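Saturday, July 4, 2020

Morning, at the bench

Got in before eight. The street was quiet and the parking lot had one other car in it, Upendo's. She had the laptop open and the arms already homed, so there was nothing for me to do but wash my hands and sit down.

Jewelry box again today. The task is the same as yesterday: pick up what is lying on the table and put it into the green box, one compartment at a time, by remote control. I drive, the arms copy, and every run gets saved. Drora wants the set finished before they start training on it, and they want it from two people, so Upendo and I trade off. When I sat down the counter stood at 1251. Most of those are from May and most of them are hers.

I started with the chains, which was a mistake. They slide. If you close the fingers too high up you get one link and the rest hangs down and catches on the rim. If you go too low the fingertips press on the tabletop and the force reading jumps, and then the run is no good. I threw out my first three. Upendo said to come in flatter and close slowly, and to watch the wrist view and forget the big one. I did that for the rest of the hour and it went better.

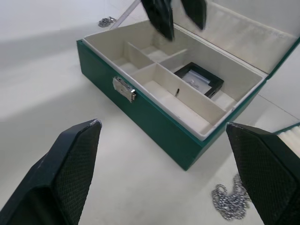
Midday

Ate a cheese sandwich outside on the step. Emília Kratochvíl called from Plivier to ask whether we were tilting the wrist before or after we cross the rim of the box. I said before. She said some of last month's runs have it after, and that the model picks up both and then dithers above the box. I hadn't thought about it, but it makes sense. She asked us to choose one and stick to it. We chose before, and I wrote it on a piece of tape and stuck it to the leader handle where my thumb goes.

She also wants the pauses kept short. I have a habit of stopping over the tray while I decide where to put the thing down. A person watching would know I was thinking. The recording only has an arm that stops for two seconds for no reason. So now I decide first, then move. I said the compartment out loud before each run, which felt silly for ten minutes and then didn't.

Upendo read me the log from the Sowerby job while we ate. That one took 542 runs, and it was only cups. She thinks small things in small compartments need three times that. I would guess more.

Afternoon

Switched to the little square pieces with the black edges. They are much easier than chain, since they hold their shape and you can take them by the sides. The trouble is at the other end. The dividers in the tray are low and pale and so is the floor of it, and on the screen I can't always tell how far down I am. I let go too early a couple of times. Upendo's trick is to lower until the fingertip shadow meets the fingertip, then open. I have been copying her all week and I still don't get it every time.
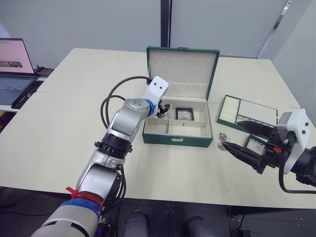 My left hand is worse than my right. I knew that already, but the numbers show it too. Left-hand runs take me longer and I toss out more of them. Upendo told me to do a whole block with the left only, so I did, and my forearm is sore now. The handles are not heavy — it's the holding still that does it.

We had one stop, when the Seko software lost the right arm for a bit and we had to restart and home everything again. Lost 4 runs to that. I was annoyed and went for a walk to the end of the lot and back.

By the time we quit the counter was at 1676, which is the most we have done in a day. Upendo did more than half. She is faster at resetting the table between runs, too. I fuss about where I put things and she just drops them and goes. Emília says her way is better for the data, because the pieces end up in more different spots. I will try to fuss less.

Evening

Home by seven. Made eggs. Some fireworks down by the river, not many. I kept wanting to pinch things slowly, the salt shaker and so on. Wrist is a little stiff, so I put ice on it and read for a while.

To do Monday: ask Drora if they want the lid closed at the end of each run or left open. Bring new tape. Left hand first, while I'm fresh.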